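# Chapter 8: What a Category Can Carry

Most introductory courses in statistics begin with data already sorted. A table arrives with its columns labeled, and the student is asked to find a mean or draw a chart. This chapter starts one step earlier, and it takes a dimmer view of that table than you may be used to.

Consider a household survey run in the river town of Berhe. The final report listed 1449 households under the heading "employed in trade." It reads like a fact. But Zewditu Workneh, who went back to the original interview sheets, found that the heading covered shop owners, people who sold eggs twice a month, and one man who had last traded anything in 2000. The coders had a box for trade and no box for "sometimes." So the answers went into trade.

Defenders of the survey said the errors would even out. Would they? Errors even out when they fall in both directions. A person who sold eggs could be pushed into "trade," but no shop owner was ever pushed out of it. You should be suspicious whenever someone promises that mistakes will cancel and can't tell you which mistakes they mean.

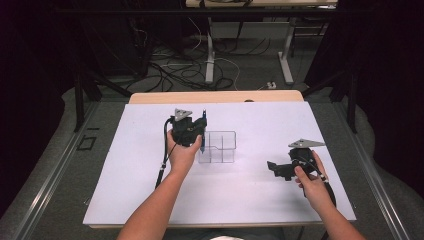 A second defense is more tempting. Any set of categories loses something, the argument goes, so there is no use complaining about this one. The first half is true. The second doesn't follow. Ibsa Wubshet recoded 49 of the Berhe sheets using a scheme that allowed part-time answers, and the share of full-time traders dropped sharply. Both schemes lost detail. Only one of them misled the town council about how people made a living.

We will not claim that Wubshet's scheme was correct. His sample was small, he picked the sheets himself, and Section 8.3 gives his critics plenty of room.

Before reading on, find a published table on any subject you know well. Write down who chose the headings, if the source says. Then write down one case you know of that would fit badly under all of them. Keep your notes, as the exercises in Section 8.2 will ask for them.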